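# Who Says the Robot Is Safe?

You have probably heard a grown-up say, "Don't worry, it's perfectly safe." Maybe it was a roller coaster, or a trampoline, or the weird casserole at the back of the fridge. Did you believe it? Or did you want to know how they knew?

Keep that second feeling. You will need it for this page, which is about the rules for robots.

## Robots don't know the rules

A lot of stories have robots with rules built into their brains. The robot tries to do something bad, a law inside its head says no, and it stops. It makes a good story. Real robots don't work that way.

A real robot arm is a set of motors and joints with a computer telling them where to go. If the computer says "move left," the arm moves left. It has no idea that your sandwich is on the left. Or your hand.

So the rules are written for people: the ones who build the arm, the ones who bolt it down, and the ones who press the button. When you hear that a robot "follows safety rules," try swapping the words around. Did the *people* follow them? Which people? Who checked?

## What is a standard?

A standard is a long, careful set of instructions that many people have agreed on. There are standards for bike helmets, for light bulbs, and for robots too. Robot standards cover things like stop buttons, fences, how to train workers, and how hard a machine may push against a person if the two of them bump.

Standards are useful. They are also pretty dull to read, and some people count on that. A company can print "meets safety standards" on a box in big friendly letters and hope you never ask which ones.

Let's make up a habit right now. Whenever you see those words, ask:

- Which standard?
- Who tested it, the company or somebody else?
- Did they test the whole job or only the arm?

That last one trips up a lot of adults.

## The arm is only part of it

Suppose Alesar sells a robot arm. It moves slowly when people are close, and it stops when it bumps something. Good! The ads call it "safe to work beside."

Now a bakery buys the arm and puts a bread knife on the end.

Is it still safe to work beside? It's the same arm, with the same motors and the same stop button. But a gentle bump from a sponge and a gentle bump from a knife are very different bumps. This is why good rules look at everything together: the arm, the tool it holds, the thing it is moving, the table, and where people stand.

Looking at all of that and asking what could go wrong is called a **risk assessment**. You do small ones all day. Crossing a street is one. Carrying soup is one.

## Practice with something small

Before a robot gets a hard job, careful people give it an easy one. They pick light things and a flat place to put them. They fasten the work area down so it can't slide. They start slow.

They also keep notes. At a workshop called Bondudine, the rule is 42 slow practice runs before anybody is allowed to turn the speed up, and every bad run gets written down. If 3 runs in a row go wrong, they stop and look for the reason. I like the writing-down part best. A robot video online shows you the one time it went well, and you never find out about the other 41.

Is 42 the right number? I asked, and the answer was that it "seemed like plenty." Hmm. Somebody picked it. Plenty of numbers in rules get picked that way, and it's fair to ask about them. It is still better than having no number at all.

## Good habits around a robot arm

You may get to see an arm at a school, a museum, or a library. These are decent rules to follow:

1. Find the stop button before anything moves. Ask someone to show you.
2. Stay outside the arm's reach. Reach means as far as it can stretch, which can be a lot farther than where it is now.
3. Don't trust a robot that is sitting still. It might be finished, or it might be waiting.
4. Tie back long hair and tuck in loose strings.
5. If something falls, leave it there until the adult in charge says the arm is stopped.

Number 3 is the one people forget. 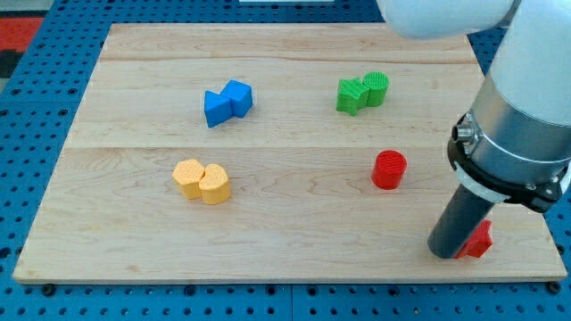
MacLeish wrote in to complain about that list: "You make it sound like the thing is going to bite. Our club has run an arm for 11 months with little blocks and the worst that happened was a block on the floor. If you scare kids off, they never learn." I'd say 11 months is a good record, and nobody should be scared off. But I'd want to know what rules the club was using all that time. If they had a stop button and everyone stood back, then the rules may be part of why it went so well.

## What does a rule look like when it's bad?

Some rules only sound safe. A sign at the Clatesetti science hall says "Please be careful near the robot." Careful how? How near is near? You could read that sign 27 times and still not know where to put your feet. A strip of yellow tape on the floor would do more.

Here's a way to test any rule. Could two kids who have never met both follow it and end up doing the same thing? "Stay behind the yellow tape" passes. "Be careful" flunks.

Try it on the rules in your classroom, and then on the five I gave you up there. I think number 4 might be a bit mushy. How loose is a loose string? Write a better one if you can.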